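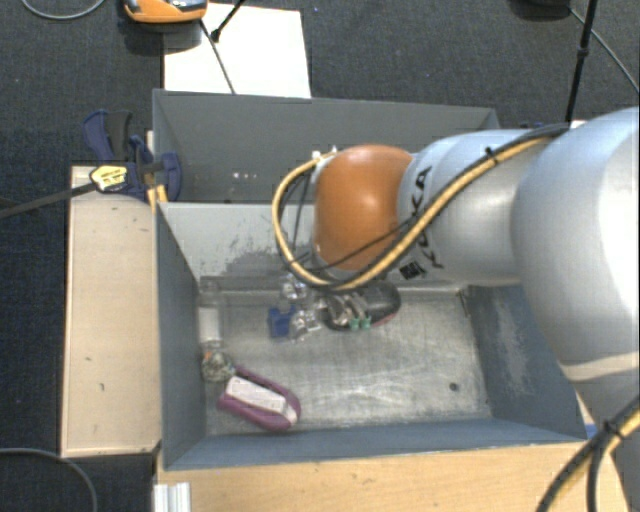 Benjamín Ulloa would like people to stop putting loose odds and ends in the mixed bin at all, and said so twice at the Ollik sorting store in Dillon last week. Small things sink to the bottom, he said, and then it's someone's afternoon gone.

The store takes in returned and unwanted household bits from the Faltance shops and sorts them for resale, spares or recycling. January was its busiest month yet – 2934 items logged, against 1405 the month before. Most of it small. Bottles, wrappers, packets, soft things, the stuff that comes back at the bottom of a carrier bag.

From Fri 14 February the rules change a bit. Clear plastic packaging is to be taken off before drop-off where it comes away easily. Bottles are still fine, empty, lids on. Labels can stay. Anything knitted, stringy or tangled goes in a bag of its own, tied at the top.

Metal bins stay. There was talk of swapping them for cardboard trays but the trays didnt last, and the bins can be wiped down. Two more sets are on order from Doucette, delivery date not confirmed at time of writing.

Limit per drop-off is 200 items, same as before. Over that, ring first. Staff say a couple of people turned up in January with a full van and had to be sent home again, which pleased no one.

Shallow loads are prefered. A few things spread across the bottom of a bin get sorted the same day – a full one can sit until the following week. Ulloa has asked for a line to be painted on the inside of each bin so people know where to stop. Not agreed yet, cost being looked at.

Batteries, glass and anything sharp are still not accepted. Paint neither. Side door only, front is for collections. Opening hours unchanged, and the new sheet is up by the side door, with spare copies at the desk for anyone who wants one.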